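Artificial Flower Sorting and Arrangement — Bench Assistants Wanted (Part-Time)

Winen is hiring two bench assistants for its stem room, starting in December. The work covers sorting, repair and tray layout of artificial flowers and foliage for rental displays.

Stock on hand is some 3,000 stems, mostly roses, hydrangeas and mixed leaf sprigs. A large share came back from the Brakamex account unsorted, with leaves detached and colors mixed.

Duties
Separate blooms from loose foliage and sort foliage by leaf type and shade.
Check each stem for bends, exposed wire and loose petals. Reattach leaves where the socket is intact. Discard where it is split.
Lay out trays to the order sheet: main bloom first, then leaves, then dry filler.
Record finished trays in the Gater stock sheet before the end of the shift.
Clear the tabletop between orders. Leaves left over from one order do not go into the next.

Requirements
Able to tell close shades of green apart under white light.
Steady hands. Most stems are thin and kink if gripped near the flower head.
Able to stand for up to 2 hours at a time. Stools are available for repair work only.
Basic spreadsheet entry.
Floristry training is useful but not required — we train on our own layouts.

Conditions
Shifts run 8:30 a.m. to 1 p.m. Closed shoes are required. The first 100 hours are paid at the training rate, then the full bench rate applies. Parking is behind the Abdella building, side entrance.
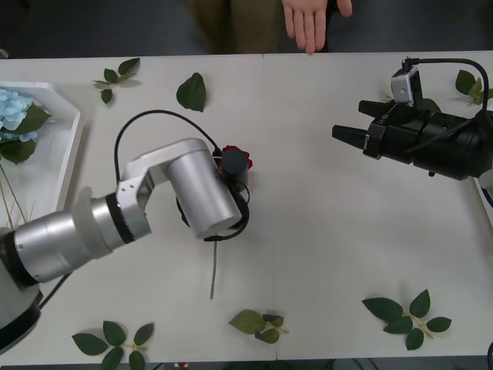

Roses are handled by the stem and laid down flat, never stood on the petals. Hydrangeas shed small florets when pushed into a tray from above, so they are set in at an angle and the leaves tucked under afterward. Applicants will be asked to complete one tray as a paid trial.

To apply, send a one-page summary of relevant work to Nahom Gudeta, stem room lead. State your available mornings and whether you have a latex allergy. Photos of past arrangements are optional — three at most.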